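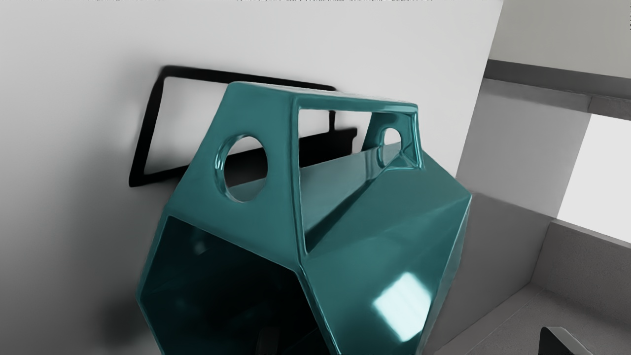 3.2 Fee disclosure and card choice

Foreign transaction fees were recorded for 208 cardholders who had used a Plera credit card outside their home country at least once before October. Each cardholder was shown the same fee in two forms, as a percentage of the purchase and as a dollar amount on a purchase of $700. The percentage form followed the wording used by Verbruggen in the earlier Putum survey. To keep the purchase neutral, the item was presented as a plain household carrier with a handle across the top, rendered in a single colour (teal in Figure 2) and carrying no price tag or store name. Cardholders then chose between a card with an annual charge of $100 and no foreign fee, and a card with no annual charge and a foreign fee on every purchase.

Figure 2. Purchase item, rendered view.

The dollar form moved more cardholders toward the annual charge than the percentage form did. The effect was weaker among those who travelled for work - most of them were reimbursed by an employer - and 18 of these were left out of the main model. Cash withdrawals were not modelled, as the Baluyot terminals bill them under a separate schedule. Estimates with the excluded cases restored are given in Appendix B.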